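07/06/2022

Second full day on the overtime clause. The draft from Hatthorpe still computes the premium on base rate only, leaving out shift differential and the on-call stipend. Under the expiring contract both are included. I reran the difference for the 176 people on rotating shifts at the Treltik plant, using first-quarter hours. It comes to 2425 overtime hours paid at the lower figure, most of them on nights. The draft calls this a "clarification of existing practice." Sent back a redline with the old definition restored and asked for the payroll basis of their change.

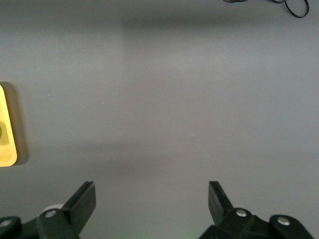
Hatthorpe's position is that the stipend was never meant to count, that the old wording was a drafting error carried over from the previous term, and that the company would consider keeping the differential in if the stipend came out.

Logged that as a conditional offer, not accepted. The stipend is small per person but it sets the base for callback pay in Article 5, so removing it in one place changes the other. Need to check whether their side has noticed.

Seniority list next. The company copy has 641 names and ours has fewer, the gap being transfers from the Salto warehouse. Their service dates were reset on transfer. The side letter says service is continuous for vacation accrual and is silent on bidding rights.

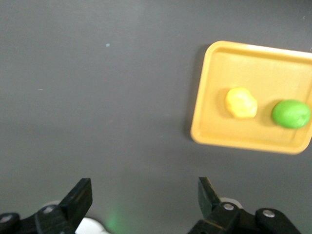
Yellow-orange tray on the gray tabletop

Wrote two versions of the bidding language. Version A credits all prior service. Version B credits it after a year in the new unit. A is cleaner to administer. B has a better chance of passing.

Lemma, the scheduling vendor, confirmed by email that the system can hold two dates per employee, so the company's objection on software grounds should drop.
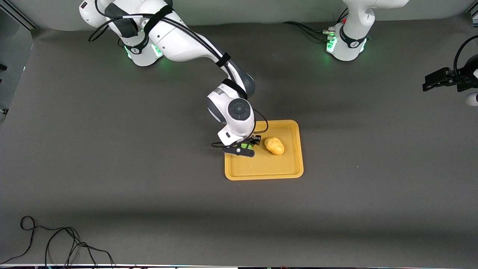 Both arms at the table, right gripper near a tray

Open items: health premium split, length of term, bulletin board access. Current term runs out at the end of July. Extension text not yet drafted. Back at the table at nine.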